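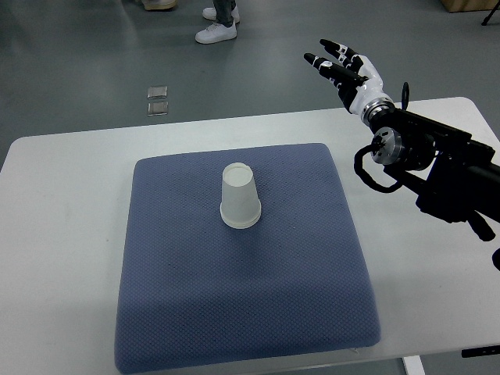 Packaging project, week 2: does a cushion help?

Okay, so my question for the Bepari module was pretty simple: does a paper cup stay put better on something soft than on a bare table? I used plain white cups, always upside down with the rim flat, and a square blue-grey cushion with a knitty sort of cover (I love that cover!). I nudged the table 100 times with the cushion and 100 times without, so 200 goes in all, and my knees are still complaining.

On the bare table the cup slid off its mark 28 times. On the cushion it hardly slid, but it did tip over a lot more, which I hadn't expected – I think the puffy edges wobble. Next I want to try a firmer cushion, and maybe a heavier cup if the Odo shop has any left.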